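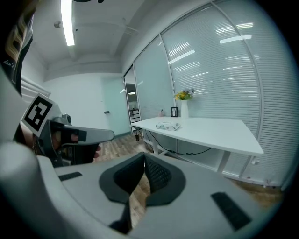 The white desk by the glass wall, with flowers on it.

Progress report to the Zandel fund
Project: Sang office, small works and furnishing
Prepared by: Kanako Fujimoto
Date: 2024-05-26

Where we are

This is the second report on the grant of £2000 for making the Sang office usable for desk work and small meetings. The first report covered the clearing out and the electrical check. This one covers furniture, blinds, cables and the way the desks are now being set up and tidied.

The office is in use. Staff moved back in once the floor had been cleaned, and the advice sessions that had been running from the Cukcombe building came back with them. We have 12 people on the rota, most of them part time, so desks are shared and have to be left fit for the next person.

Desks

The desks are the plain white rectangular ones we listed in the application, on white metal legs. They were bought second-hand through Gendance, who delivered and put them together. One arrived with a bent foot and was swapped the following week. Salim Kimaro checked the rest for level and tightened the frames.

We had planned to put a desk in the middle of the room for sorting post. In practice people kept walking round it to reach the door, so it has gone into storage and the post is sorted on the shelf by the entrance. We may ask to sell it and put the money towards a second cupboard.

Flowers and small items

The application included a small amount for making the room more welcoming, and the fund asked us to report on it separately. The white desk now has a white vase with yellow and purple flowers, and a small black picture frame with a white mat. The cost of the vase and frame came out of the welcome budget. Valquíria Godoy brings the flowers from her allotment when there are any and has not claimed for them.

There was some disagreement about personal items on shared desks. What we have settled on is that the vase and frame stay, and anything else – pouches, mugs, chargers – can be out during a shift but goes home or into a drawer at the end of it. This is working better on some days than others. Kiprono Lukumay has offered to label the drawers, which should help.

Blinds and glass wall

The tall glass wall has white horizontal blinds. They were already in the building, and we had expected to replace them. Wekesa Mrema took them down, washed the slats and re-strung two of the cords, so the sum set aside for new ones has not been spent. The spare slats are in the cupboard in case any get bent.

The blinds do throw back the ceiling lights, and two people have said this is tiring when they sit facing the glass. We have asked the landlord whether the lights on that side can be switched separately. No answer yet. If it can't be done we will turn the chairs.

Cables

This is the part that is furthest behind. There is still black cable looped on the floor under the white desk. Cable trays were ordered in the wrong width and have been returned, and the supplier has given a credit of £96. The right size is on order. Until the trays come, everyone has been asked to keep bags and feet clear of the loops, and the cleaner goes round them with a hand brush.

Floor

The wooden floor was cleaned and has not needed refinishing. Felt pads will go under the chairs. The first set we tried came off within days, so Salim is looking for the kind that screw in.

Spending

Most of the money has gone on the desks, delivery and cleaning. The main saving is on the blinds. We would like to move that saving to a lockable cupboard for client papers, as the present one does not shut properly, and would be glad of your agreement in writing before we order. Receipts are attached, numbered 1 to 13. Receipt 7 is a copy, the original having faded.

Still to do

Fit the cable trays and take up the loose cable.
Screw-in pads for the chairs.
Drawer labels.
Reply from the landlord on the lights.
Decide on the spare desk.

The final report is due in November. Questions before then can come to me, or to Kiprono while I am on leave.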